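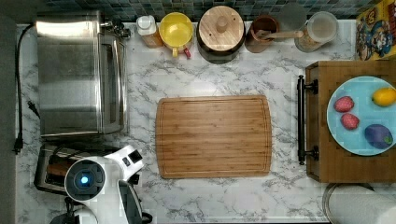

Before you buy any box, rack or shelf for your kitchen, first decide which part of the counter you want to keep free. Most people do it in the other direction, and so did I for many years. I bought three racks and after one month all of them were full, and I was still cutting onions on a piece of counter the size of a book. Now I start from the cutting board. On the white marble-patterned counter I use for this page, the board has the middle, the toaster oven and the toaster are together on the left, the fruit is in its wooden tray on the right, and the small things stand in a row at the back along the tiles. It is a simple order, and the rest of the page explains how to get it in your own kitchen.

## What you need

- one free hour, better in the morning when there is daylight
- a cloth, warm water and a little dish soap
- a towel to put on the table
- masking tape and a pen

## Step 1: Take everything off

Put the towel on the kitchen table and move all the things from the counter onto it. Unplug the appliances first and let them cool if you had breakfast not long ago. Empty the crumb trays over the sink or the trash. Please don't shake a toaster upside down over a clean floor, I have done it and I was finding crumbs until December.

Wipe the counter from the back to the front. In the joints between small tiles the grease stays longer, so use an old toothbrush there. On real marble do not use vinegar or lemon, the acid leaves dull marks. On a laminate with a marble pattern you can be less careful, but soap and water is enough for both.

## Step 2: Mark the work place

Lay your cutting board where you like to cut. Stand in front of it and move your elbows as if you were kneading dough. Put one piece of tape at the left and one at the right, where your elbows end. In my kitchen on Cerden Street the distance came to 40 inches. In a smaller kitchen it will be less, and this is fine, but nothing is allowed to live between the two tapes except the board.

If you are not sure about the place, choose the part nearest to the sink.

## Step 3: Give the appliances one side

Things with a cord should stay on the same side, the one with the outlet. Look at three points:

1. **The door.** A toaster oven needs room in front of its door to open completely. Turn the door toward the free part of the counter, so you can put a hot tray down without walking.
2. **The air.** Leave 4 inches on every side that becomes hot, or more if your manual says so. Never store paper towels or bread bags on the top.
3. **The cord.** It must not touch a hot side or hang over the edge of the counter. A cord which is too long can be folded and held with a soft tie when the appliance is off and cold.

I leave my toaster unplugged when I don't use it. My neighbor Dwayne Kasprzak thinks this is too much, but he also keeps his plugged in next to the sink.

## Step 4: Make the back row

The back of the counter is good for small things you take every day: a bottle, a cup, a jar with the spoons. One row only! When there are two rows, the second one is forgotten and becomes sticky.

Put the tall things at the ends and the low ones in the middle, behind the board. In this way you don't knock down a bottle when you reach for salt. Oil should stand away from the toaster oven, because heat makes it old faster. Cups with a handle I turn so that the handle comes toward me and I can take them with one wet finger.

## Step 5: Fruit on the other side

Fruit goes far from the warm appliances. A tray is better than a deep bowl, you see all the pieces and the one at the bottom does not go soft in secret. Turn the fruit every second day and wipe the tray when it is empty. I bought mine at Dursun, the household shop in Torkalham, for 19 dollars, but any tray with a low edge will do the work.

## Step 6: Wait one week, then take off the tape

Leave the tape for a week. Each time you find something between the marks, write its name on the tape. At the end read the names. On mine it was keys, keys, mail, and a screwdriver. These things need a home in another room, so I put a hook and a small basket near the door.

If the tape leaves glue behind, rub it with a drop of cooking oil and wash with soap after.

---

*Written by Nazmiye Oral. Last changed October 15, 2018 - corrected the part about vinegar.*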